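Section 3: Your first sandwich

Now for the fun part! Your Flirnura lunch kit is unpacked and wiped down, so let's get some bread out.

1. Clear a good stretch of worktop (more than you think, crumbs travel).
2. Lay one slice flat, with space on every side.
3. Move boxes and bottles back towards the wall.

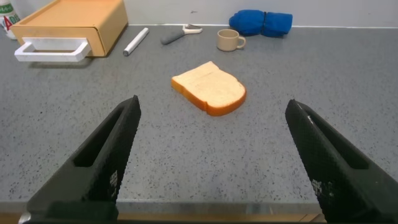 2 min read

One slice of white bread in the middle of the counter, and plenty of room to spread. Lovely!

4. Butter right up to the crust, then add your filling.
5. Put the second slice on top and press gently with a flat hand.
6. Cut corner to corner and pop both halves in the Hasell tub.

Note: very fresh bread tears easily, so soften the butter first – it makes such a difference.

Caution: keep the knife blade pointing away from your fingers, and don't cut on the bare worktop.

Next: Section 4, Wraps and rolls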